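Dilham Workshop, bottle bench
Notebook entry, 10/27/25
Entered by: Rosaura Betancur

Subject: clear drinks bottles with printed label bands, sorting and label removal, second part

The session continued from the point at which the previous entry stopped. The bottles left to drain on the rack had been moved to the bench beforehand, and the rack was wiped down. The crate numbered 1059 was taken first, as agreed with colleagues at Baria, who have asked that its contents be kept apart from the general stock until the labels have been dealt with. The Boychuk crate was not opened.

The working order is unchanged. Each bottle is emptied, rinsed and stood upside down. The cap is removed and placed in the cap tub. The label is then examined before any attempt is made to take it off. Where the band is a loose sleeve it is slit with the blunt-ended scissors and lifted away. Where it is glued, the bottle goes into the warm basin for 20 minutes and the label is peeled from the overlap. Colleagues are reminded that the scissors are to be returned to the drawer on the left and are not to be left in the basin.

Bottles with a green band are to be set aside for the glue comparison. A dark green band on clear plastic is easily followed through the wall to the far side, and this makes it convenient for checking whether any part of a label has been left behind.

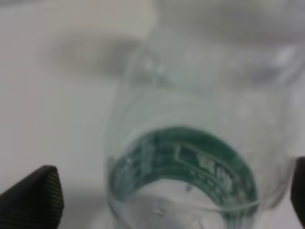 Should the label be taken off before the bottle is crushed?

The label should come off first. Once the bottle has been flattened the band is caught in the folds, and the glued overlap can no longer be reached with the fingers. Bottles that arrive already crushed are placed in the grey sack and are not soaked.

Basin temperature was set at 45 degrees at the start and was allowed to fall during the session. Glue from the first batch softened well and came away with the label. The second batch was less satisfactory: the paper lifted but a sticky strip remained on the plastic, and this had to be rubbed with a cloth and a little cooking oil, then washed again with soap. It is proposed that the basin be topped up between batches in future. The kettle is to be used for this purpose and the water stirred before any bottle is put in.

A trial was also made of the soda paste recommended by Ident. It removed the residue but left the surface dull where it had been rubbed hard. The paste is not to be used on any bottle intended for the display shelf. For ordinary stock it may be used with a soft cloth only.

Labels removed whole were laid between sheets of blotting paper and placed under the board. Torn labels were discarded. Batch 3 has been left on the rack overnight and has not been checked for residue. Whoever opens the room next is asked to do this before the bottles are put away, and to write the result in the margin of this page.

Matters outstanding:
Fresh blotting paper to be ordered; the present packet will not last until January.
The basin plug leaks slightly and should be replaced.
Baria to confirm whether the caps from crate 1059 are wanted with the bottles or separately.
Boychuk crate to be opened at the next session, with gloves.

R. Betancur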